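Skarneo Hand Gripper Kit: your questions answered

Hello, and thanks for stopping by! We get a lot of lovely emails about the kit, and the same few questions keep popping up, so Adalberto Batista from our support desk has gathered them here with his replies (he does go on a bit, but he knows the thing inside out).

What comes in the box?
The hand-held gripper itself, a camera mount, two spare finger pads, a hex key and a printed set-up guide. The camera is sold separately, as plenty of our customers already own one they're happy with.

Do I need a robot arm to use it?
Not at all! You hold the gripper and do the job yourself while the camera records. Lots of people start out that way and add an arm much later on. If you do have one, the Marness adaptor plate bolts straight on.

How heavy is it?
It's 88 grams for the fingers and 1512 grams for the full kit, packed. Most people find it comfortable enough, though I'd still put it down for a stretch and a cuppa every now and then.

My recordings look nearly black. Is the camera faulty?
Probably not, so please don't send it back just yet. When the gripper is held very close to a dark surface there's precious little light for the lens to work with, and the background goes soft as well. Try lifting your hand a little, switch on a lamp off to one side, and have another go. If it's still murky after that, send us a short clip and we'll gladly take a look.

Can I get it in another colour?
Not at the moment, sorry. We've asked Coutinho, who mould the housings for us, and they're hoping to have a grey one ready in July.

What does a replacement finger set cost?
It's $41 with postage included, and we allow 9 working days for delivery. Remote addresses can take a touch longer.

Is there a warranty?
Yes, a full year on parts and labour. Repairs go through our Javora workshop, and you'll want to keep your receipt handy as they do ask for it.

Last updated 10/06/2022
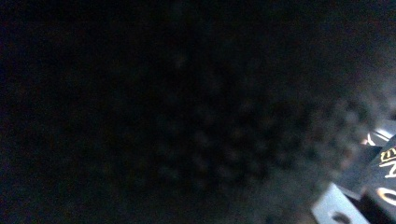
Reading time: 2 min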